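So the Lernus job went sideways today. We were at 348 demos when the left gripper quit reporting its width, and I kept right on going like a dope.
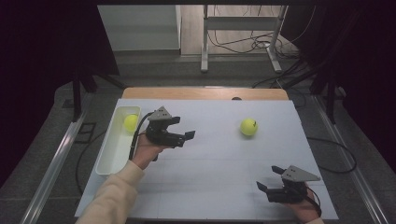

The log is what gave it away! Width stuck at one value for 2 whole demos, while I'm happily putting tennis balls in the tray. Could be the cable, could be the encoder (my money's on the cable).

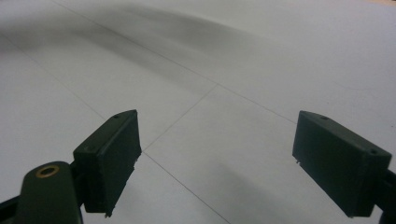

Finger pads open, with the chipped edge on the left one.

Both demos are getting tossed. We still owe Lernus 1000, so guess what I'm doing tomorrow.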